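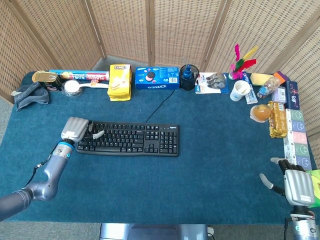 Ulik shared office - questions we get a lot

Do I need to book a desk? Yes, for weekdays. Book online by 4 the day before. Walk-ins ok if there's space, no promises. Each desk gets a mesh pen holder and a full-size keyboard with a number pad, corded, so bring a laptop with a free USB port or an adapter. Some desks have a woven folding screen behind them. Ask for one when you book.

Can I bring my own monitor?
Sure. Take it home at night or rent a locker.

How many guests can I have?
2 at a time. Sign them in at the front. Longer than an hour - they need a day pass.

Is printing included?
Up to 1,000 pages a month on the full plan. Black and white only. Color is extra, price list is taped to the printer.

What about phone calls?
Short ones at your desk fine. Anything longer, use the booths. No speakerphone, please.

Wifi keeps dropping, what do I do?
Forget the network and rejoin. Still bad? Tell the desk which room your in and we'll reset the box.

Can I get mail here?
Full plan only. Letters and small parcels. Nothing that needs a fridge.

How do I cancel?
Email before the end of the month. Day passes dont get refunded but you can move the date once.

Who do I talk to about invoices?
Tatu Rotich, mornings are best. Put your member number in the subject line.

Is there parking?
Street only. Bike racks out back - bring a lock.

Search help topics Go

We use cookies to keep you signed in. Accept Settings

Contact | © Ulik 2025 | Back to top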